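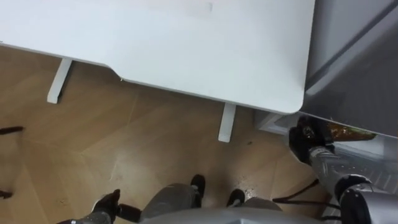

White desk, wood-look floor

Direction finding antennas on a budget - is a two-element setup worth it for a beginner?

Syahrul Oei
Hi all, long-time reader, first real post. I've been getting into radio direction finding through our club in Mollport (we do fox hunts, where somebody hides a small transmitter and everybody else drives around looking silly until they find it). I came at it sideways, from reading way too much about how militaries locate radars and jammers, and now I want to understand the receiving end of it properly instead of just nodding along.

So far I've got a cheap software radio dongle, a handheld yagi I built from tape measure pieces, and a laptop that sounds like a hair dryer. With the yagi I can usually get a bearing, but near buildings it all goes mushy. Last Thursday I took 6 bearings on the same fox from the same parking lot and they fanned out over 40 degrees. Forty! The fox was behind the grocery store the whole time and I'd have driven to the river.

My question is whether I should go to a two-antenna setup that compares the phase between them, or save up for a bigger array. I keep reading that this is how the grown-up systems do it, but I can't tell how much of that helps at my level. Also, is bouncing off buildings just something you live with? I've seen the word "multipath" a lot and I get the basic idea, but I don't know what to do about it on the ground.

One more thing if anybody knows: does it matter that I'm doing all this with the gain on automatic? I never touched that setting.

Filip
Turn off the automatic gain! Seriously, do that before you spend a dime. When you swing the yagi around you're looking for the signal to go up and down, and the automatic gain is sitting there quietly flattening it all out for you. Set it by hand, low enough that the strongest direction doesn't max out, and I bet your fan of bearings gets a lot tighter. When you're close in you'll need an attenuator too, or the signal leaks straight into the radio and every direction looks the same.

On the two-antenna thing, it's a fun project but there are catches. Both receivers have to run off the same clock, and two ordinary dongles don't. They drift against each other and your phase reading means nothing. Also, two antennas can't tell front from back - a signal from ahead on the left and one from behind on the left look identical. You can turn the whole thing and measure again to sort that out (I did this with a broom handle for a whole summer), but by then you might as well have used the yagi. If you do build one, keep the antennas less than half a wavelength apart or you'll get extra answers on top of the mirrored one.

For multipath, move. Don't take all your bearings from one parking lot. Walk to the next corner, get up on a hill if Memholm has one you can reach (I think that's the closest high ground to you?), and plot everything on a map. The reflections point all over the place, and the real ones tend to cross near the same spot.

Mumura
just get a bigger antenna, more elements = narrower beam. phase stuff is for people with money

Syahrul Oei
Thank you Filip, the gain setting was on auto the entire time and I feel a bit dumb. I've switched it to manual and I'm borrowing a step attenuator from a club member for the June hunt. Mumura, I did look at longer yagis but I have to fit the thing in a hatchback! Two-antenna plan is on hold until I figure out the shared clock business. If anybody has a parts list for that, I'd still love to see it.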